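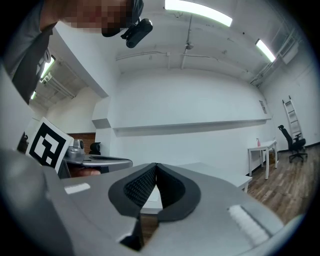

Review: Dideck rule cards and checklist for hand-held gripper recording

Rating: four out of five

I bought the Dideck set in March for our small recording room. We are a young team, we record people doing table work with hand-held grippers, and until this spring our rules were only in our heads. Every operator had his own habits. When the data came back from the check with the note "not usable", we could never say which habit was the guilty one.

Dideck is published by Zawadzka, a small company which makes safety and procedure material for robot labs. The set has a booklet of 71 pages, a block of tear-off checklists, a stack of plastic cards for the table, and a wall poster. There is also a digital version, but I have not tried it, so I write only about the paper one.

What I like first is the language. The rules are short and they use the word "must" only where they mean it. A rule with "should" can be skipped if you write down why. I have worked before with the Pilik guide, which is free and quite good, but there everything is "must", from the battery check to the color of the tape on the floor. After two weeks people stop reading such a guide.

The part on markers is the strongest. It says that both markers on the gripper must be clean, flat and free of tape or stickers, and that nothing may hang over them during the recording, also not a sleeve. The sleeve rule looked silly to me when I read it. Then I watched our older recordings again and found long sleeves over the marker in a good part of them. Now we ask operators to push the cuffs up or to wear something tight at the wrist.

The second good chapter is about the table. Dideck divides objects into "task", "neutral" and "foreign". A task object is written on the sheet. A neutral object may stay on the table if it stays for the whole session and does not move. A foreign object must go away before the start. I find this much more practical than the usual rule of the clean table, which in my experience is kept for one morning.

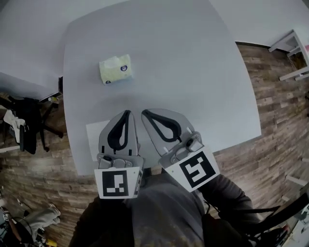 Small things are where this division helps most. A packet of tissues can be task or neutral, and a sheet of paper also, but somebody has to decide it before the recording and write it down. We had many discussions about such things in the past. With the checklist there is one line for it, and the discussion is finished in a minute.

The floor has its own page. Cables, bags and clothes must be outside of the walking zone, and the zone is measured from the edge of the table: 900 millimeters on every side where a person works. For a big room this is no problem. In ours it was not easy, and we had to move chairs and one more table before we could say yes to this point. I think the number is reasonable, because a person with a camera on the head looks at the hands and not at the feet. Still, I would be glad to see a second, smaller value for small rooms, with some condition attached.

Now the weaker sides. The chapter about people in the background is too thin, only half a page. It says that faces must be hidden before the recording leaves the lab, and that every person in the room must sign the consent form, also the ones who only help. I agree with both. But it does not say what to do when a visitor opens the door in the middle of a session, and this happens at our place more often than I would like. We wrote our own rule – stop, mark the time, start again.

The straps are also forgotten. The booklet explains how to adjust the head camera, but a shoulder strap which hangs near a chair can catch on it when the operator turns. I would put this on the card next to the sleeve rule.

The checklist block has 50 sheets. We use one for the morning and one after lunch, so it does not last long, and a new block must be ordered from the shop Jilamham, which was for us slow to deliver. Copying is allowed for use inside your own lab – it is printed in small letters on the back cover, and I discovered it only after I had ordered the second block.

The plastic cards are good quality and can be wiped. The poster is too crowded and the letters are small. Ours went up on the wall, and I have not seen anyone read it from a normal distance.

Who should buy it? If you have more than two operators, or if your operators change often, I would recommend it. For one person who records alone the free Pilik guide is probably enough, if you take from it only the parts you need. I took away one star for the background chapter and for the poster. If a new edition comes with a longer part on visitors, I will buy it again.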